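Inside the box: servicing small Dell servers in the branch offices
Speaker notes, Kyriaki Dimitriou 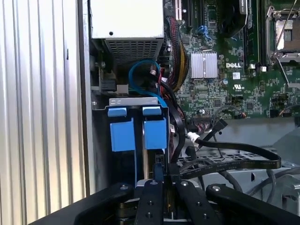

Slide 1. Scope

Keep the introduction short. The talk covers the small servers in the Flirkden branch estate, 19 machines in all, and what a technician should check with the side panel off. Software, licensing and the Plidorberg migration are out of scope. Send questions on the migration to the afternoon session.

Say early that the job is allotted 30 minutes per machine. That figure includes shutdown and restart but excludes travel between sites.

Slide 2. Before opening

Confirm the backup finished. Shut down from the operating system, then pull the mains lead and hold the power button in for a few seconds. Wrist strap on, clipped to bare metal on the chassis. Lay the machine on its side on the mat.

Write the asset number on the job sheet before the panel comes off. In April we had two sheets with the same number and spent a morning sorting out which machine had received the new disk.

Slide 3. Finding your way round

Leave the photograph up while talking through this part. Power supply at the top, metal drive cage below it, motherboard on the right with the DELL logo printed beside the finned heatsink. The blue plastic carriers in the cage are the parts we handle most.

Ask the room who has worked on this chassis before. If most have, go straight to slide 4.

Slide 4. Drives and carriers

Photograph the cabling before unplugging anything. Disconnect data first, then power. Pull on the connector body, never on the cable. Release the carrier and draw it out in line with the cage. If it binds, stop and look for a trapped wire.

Check the carrier for cracks at the corners. Replacement carriers are kept in the Kyriakidis stores, in the drawer under the fans. Sign for them.

On refitting, push the carrier fully home before attaching either connector. A half-seated carrier will often pass a start-up test and fail some weeks later when the machine is moved.

Slide 5. Cables

The blue SATA cable loops over the drive cage. Keep that loop open. A sharp fold close to the plug is a common cause of read errors that get blamed on the disk, and we returned at least one sound drive to the supplier for this reason.

Power wires run down beside the board. Check that none will be pinched when the panel goes back on. Do not add cable ties unless the bundle is touching a fan.

Slide 6. Dust

Vacuum with the antistatic nozzle, starting at the power supply grille, then the heatsink fins. Hold fan blades still while cleaning. No household vacuum cleaners and no damp cloths.

Someone will ask about canned air. Answer: outdoors only, short bursts, can upright.

Slide 7. Closing up and recording

Panel on, machine upright, mains lead in. Watch the start-up messages for a missing drive. Enter the drive serial numbers in Foton under the asset number, and attach the cabling photograph to the same record. Foton rejects notes longer than 200 characters, so keep them brief.

Leave 4 minutes for questions. Spare job sheets are on the table by the door.

Last updated: July 14, 2026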